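We use cookies to improve your visit. Accept all / Manage settings
Search this site Search

Write down the worn pad

I have worked three years with rules for hand-held grippers, first at Brannigan and now at Prisidham, and I want to defend a rule that many colleagues find boring. The condition of the finger pads should be written in the session record, every time, before the first recording.

Our present guideline has 11 pages. There are 9 lines about file names and only one about pads, and this line says "check that pads are fine." What is fine? My colleague Ignacio Thibodeaux says that an operator with experience feels it in the hand. I respect this, but the person who uses the data in August cannot feel his hand.

A torn edge may change how a small part sits between the fingers. Maybe it changes nothing. Without a note we cannot ask the question later, and this is my whole complaint.

Barrett Mbeki has another objection, that more forms make people careless. He is partly right. In Pretmont we once had a form with 194 fields, and people copied the answers from the day before. So I ask for very little: one word for each pad (new, worn, torn) and one close photo of each finger. I would also write down which gripper was in which hand, as two grippers on one job do not have to age the same way. 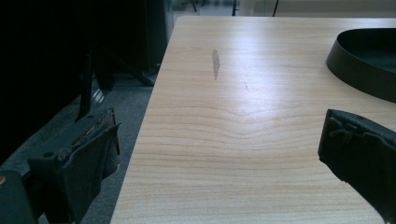
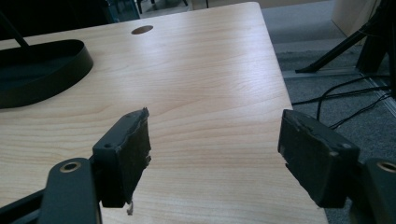 Worn padding in the first two; a gripper in each hand in the third. 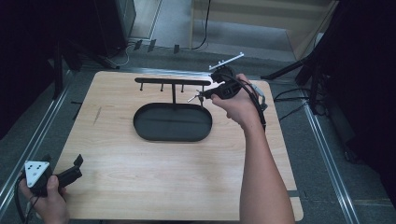 Filed under: Opinion, Standards and Practice

The draft for the next version is open for remarks until the end of August. I will send mine with a proposed text for the pad line, and I hope that Barrett sends his too.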